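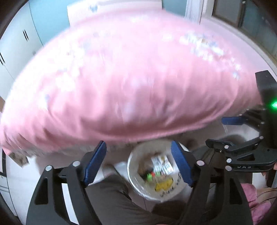
gripperwatch_ok
Role: Member, Events board

Boards > Events > Open days and demos > Tapsell open day, Stevville

Search this board Go

Tapsell open day in Stevville, who went?

gripperwatch_ok
Got back Tuesday night, typing this before I forget it all. Short version, worth the drive. They had the hand-held grippers out, two of them, one per hand, and you pick stuff up with those and the recordings go to train the arm. Big pink pillow was the main job when I was watching. Soft stuff is hard. Blue textured pads on the jaws, grippier than I figured. You get 5 minutes if you sign up at the door, go early, line was nuts by lunch.

mossy_bolt
was the real arm running or just the hand tools? drove 70 miles for the Odach one last year and the arm was under a sheet the whole day

gripperwatch_ok
Arm ran at 2 and again later. Folded a towel, dropped a towel, folded it again. No sheet lol

plainoldken_not
I was there too and I wasn't as impressed. The pillow bit is people doing the work with fancy tongs. Call it a pillow demo, fine, dont call it a robot demo. My kid asked when the robot was coming and I had no answer for her till 2.

tinsnips
Disagree. The tongs ARE the interesting part. Arm learns from what the hands do, so if the hands are sloppy the arm is sloppy. I'd rather watch that than a towel on a loop. Also you get to try it, which you never do with the arm.

plainoldken_not
ok but the sign said "see our robots tidy a home". I saw people tidy a home

mossy_bolt
that's kind of fair

gripperwatch_ok
Yeah the sign oversold it. Somebody at the desk said the wording came from the Tamasham office and they were changing it for the next one.

quietlathe
Had a go myself. Notes for anyone going:
- heavier than it looks, wrists were sore after
- pillows want to spin when you grab one corner. get a good fold of fabric first
- small wrappers are way worse than the pillow. took me 6 tries to get one
- green light on the housing, I asked and they said leave it alone, its just status
- wear flat shoes, you end up crouching

tinsnips
Funny, I found wrappers easier. Come straight down on them with the pads nearly shut. The pillow beat me, kept sliding out the bottom

quietlathe
maybe you had the newer pads? mine looked pretty worn

tinsnips
could be. didn't look

plainoldken_not
One more gripe then I'll quit. Too much going on in one small space. Cabinets, pillow, bowl full of wrappers, people reaching across each other. Couldn't see anything from the back row. Put it up on a screen or something

gripperwatch_ok
I liked it cluttered. My house is cluttered. If it only works on a clean table I dont want it

mossy_bolt
^ this. Odach had one block on one table. looked great, told me nothing

sparewasher
Is it free? And is there parking, the Stevville page says nothing

gripperwatch_ok
Free. Park behind the building, front lot is staff. They said there's another in May but no date up yet, I'll post in here when I see one.

sparewasher
thx. bringing my dad, he'll side with ken

plainoldken_not
smart man

Recent in Events
Odach demo night, anybody got video?
Tamasham tour: is the bus still running
Towel folding arms, how slow is too slow
Sore wrists after hand gripper demo
Carpool to Stevville in May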